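4.3 Gripper trials

The Tistby gripper is the second version built by our group for the Zitidar module. It has two fingers in black plastic with angled cutouts, joined by pivot screws, and dark blue rubber pads at the tips. Version one used bare plastic pads and dropped most smooth items during lifting.

Each operator held one gripper per hand and moved household goods between a cardboard box and a flat surface. A trial lasted 60 seconds at most. It was marked as failed if the item fell, or if the fingers had to be repositioned more than twice. The full set came to 773 trials, of which 34 were removed before analysis owing to missing jaw-angle readings.

Soft goods were harder to score than rigid ones. A wrapped pack gives way under the pads, so the jaw angle goes on changing after contact and the closing point is not clear from the log.

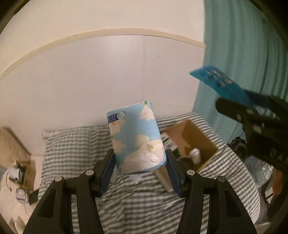 For these items the closing point was taken as the first reading at which the angle changed by less than 2 degrees over half a second. Thin items such as cards and booklets were scored by the ordinary rule.

4.4 Known faults

The left pivot screws worked loose during longer sessions and were retightened each morning. Thread lock was ordered from Sandhu in February and will be fitted before the Ovton demonstration.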